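Handout 7: Daily Care of the Two-Arm Table Cell
Gramthorpe Technical Center, Cell Maintenance, Section B
Instructor: Jovita Solís
Revised Feb 6, 2018

Read this before the bench session and bring it with you. Part 1 covers the start-of-shift check, Part 2 the grippers, Part 3 the cables and cameras, and Part 4 the test objects. The written check at the end of the unit comes mostly from Parts 2 and 3.

Part 1. Start of shift

The cell is two arms bolted to opposite sides of one table. Both arms can reach the middle, so any fault on one side is a fault for the whole cell. Power stays off until the table and rails have been looked over. Walk around the outside first. Check the corner brackets for play by hand, then with the hex key. If a bracket turns at all, tighten it, mark it with paint pen and write it in the log under code 52.

Wipe the tabletop with a dry cloth. Do not use the Vedov spray on it. The spray leaves a film, and the soft objects slide on it.

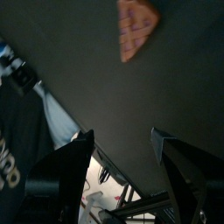
After the wipe-down, power the left arm, wait for it to finish its homing move, then power the right. Never home them together. In July we had two arms home at once and lost a finger plate and most of an afternoon. The person at the keyboard calls out each step, and the person at the table answers before anything moves. Sleeves, badges and lanyards stay out of the reach of the arms until the drives are off again.

Part 2. Grippers

Each gripper has two fingers held by screws at the base. Check them in this order:

1. Drives off. Open the fingers by hand to the stop and close them again. The travel should feel even.
2. Look at the finger tips from the side. They must meet along their length.
3. Check the screws at the base of each finger. Torque values are on the card inside the tool drawer.
4. Clean the contact surfaces with alcohol and a lint-free wipe. Let them dry.
5. Run the open-close routine 11 times and listen for clicking.

A click on closing usually means a loose screw. A click on opening usually means grit in the slide, and the gripper has to come off. Removal is in Handout 8.

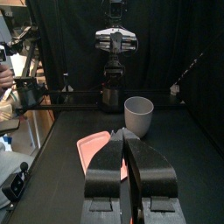
Finger alignment is checked against an object, with the arm brought in slowly from the near side. Use something upright with a plain outline so that a sideways error is easy to see. The light gray cup is a good choice, standing on the dark table just past the finger tips. Jog forward in small steps and stop before contact. If one finger would reach the cup first, correct the wrist offset and repeat. Do not correct it by bending a finger.

Part 3. Cables and cameras

Each wrist camera gets its picture out through one cable, and that cable moves every time the wrist does. Most of our camera dropouts have been cable faults. With the drives off, turn the wrist by hand to both ends of its range and watch the loop. It should not pull tight or catch on the bracket. Replace a tie that has cut into the jacket.

Camera lenses are cleaned with the blower first and the cloth second. After any work on a camera mount, run the Flutument calibration and save the result under the cell number, 341. An old calibration file will load without a warning, so check the date on it.
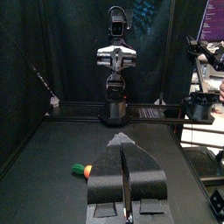 Fig. 3. Far arm seen from the opposite wrist, with the camera cable looped over its bracket.

Part 4. Test objects and the handover check

The test objects are kept in the Yusof bin by the door. Inspect them the same way you inspect the tools. A cracked or sticky object gives bad grip results, and people then go looking for a fault in the gripper. Set out a few of different sizes, leave space between them, and run the slow pick routine from each side. Only one arm enters the middle of the table at a time.

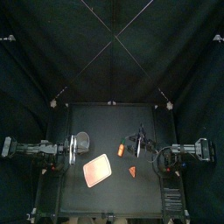
Fig. 4. Both arms over the table with the container, board, toy carrot and triangular piece.

Record any missed pick with the arm, the object and the step number. Two misses by the same arm on the same object means back to Part 2, step 2. When the check is finished, park both arms, switch off the drives, put the objects back in the bin and sign the log.

For next session: read Handout 8, pages 1 to 4, and bring safety glasses.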